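So the Hagedorn Street crossing is getting a sign. A thread, for those of you who have also been nearly flattened there.

Background for newcomers: Hagedorn is the street between the Husitora bus depot and the highway ramp. It has one crosswalk. The crosswalk has two stripes you can still see and several you have to take on faith.

In January a Husitora bus clipped a cyclist there at the end of the morning rush. Broken collarbone, bent wheel. The cyclist was Sieglinde Bauerfeind, who teaches at the school up the hill and has ridden that road for 29 years. The police report says "minor injuries." I've had a broken collarbone. I'd like a word with whoever wrote minor.

She was back at the city transportation meeting on Friday, arm still stiff, with a folder. I was in the second row with a granola bar. We all prepare in our own way.

Her request was short. Repaint the crosswalk, put in a light with a button, and move the bus stop back from the corner so drivers turning out of the depot can see who is standing there. She spoke for under four minutes and then sat down, a thing I have never seen happen at a public meeting.

Then we heard from Helmut Haberkorn, who runs operations for Husitora. He said the company takes safety very seriously. He said it again a bit later, in case it had worn off.

Mr. Haberkorn explained that moving the stop would add time to the route. How much time? He'd have to get back to us. Somebody asked if it was more than a minute. He'd have to get back to us on that too.
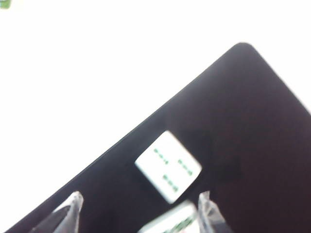

The city had hired Trisport to count traffic on Hagedorn. Trisport did so and found almost 2000 vehicles a day, which the city says is below the line for a signal. They counted during school vacation. Ms. Bauerfeind pointed this out. There was a long period of people looking at their papers.

Trisport's man said the number had been "adjusted for seasonality." I asked what the number was before they adjusted it. He said he didn't have it on him. I believe him, he didn't seem to have much on him.

Public comment, the short version. One man wants speed bumps. One man wants the speed bumps on the next street over removed. A woman from the Flela bakery on the corner says delivery trucks park on the crosswalk every morning because the loading zone is full of city cars. The city made a note of this. I watched them make it. It was a short note.

What we got at the end of all that: a sign. Yellow, with a walking figure on it, to go up "in the spring." Fresh paint is "under review." The light needs a new count. The bus stop stays where it is until Mr. Haberkorn gets back to us.

I walked home over Hagedorn. Waited at the curb for the 4 bus to swing out of the depot, then for the van behind it, then for a guy in a pickup who waved me across and started rolling before I got to the middle. Waved back, though.

A few people asking if the driver was charged. He got a ticket for failure to yield and he's back on a different route. Ms. Bauerfeind said at the meeting she isn't angry with him and that she couldn't have seen around that corner either. I would have been less nice about it.

The new count is supposed to happen while school is in. If you see two people in folding chairs with a clicker, please drive, bike or walk past them at your usual time. Going around the block to do it twice would be wrong and I can't recommend it.

Will post the date when the city does.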